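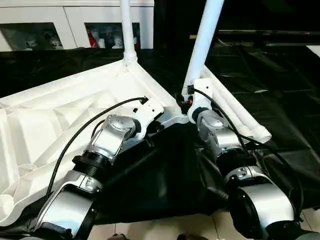
Skollex two-arm kit on its white frame, both arms mounted, cables on.

Progress note, Skollex evaluation
Wednesday, July 19, 2023
From: Driltia trials desk
To: Plorlow equipment fund

Short one, sorry, full tables to follow with the invoice.

Where we are. Week 4 of the trial. Both arms bolted to the frame brackets and running off the one controller. Assembly went OK, manual is thin on torque values, had to ask the supplier twice. Answers came same day, good.

Runs so far: 1625 pick-and-place cycles logged, 143 faults. Most of the faults are the left arm timing out on a long reach, then a clean restart. Supplier sent new firmware on Monday, not loaded yet. Want a baseline first.

Cabling. Still the weak point. External cable on each arm, long loops, they hang down next to the joints. Clips in the kit too small for the cable. We asked for a sleeve or a longer clip, quote pending. Would not sign off for unattended use untill this is sorted.

Good stuff: joints are quiet, arms hold position after an e-stop, swapping a bracket is a one person job. Teaching mode easy enough that the Gebretsadik site picked it up in an afternoon.

Money. $3000 left of the setup line. Nothing spent on spares. Would like to move part of it to cable parts and a second e-stop button, please confirm by email.

Next: load firmware, repeat the same cycle set, compare faults. Then the heavier parts, which we havent touched. Buy or return recomendation comes after that, not before.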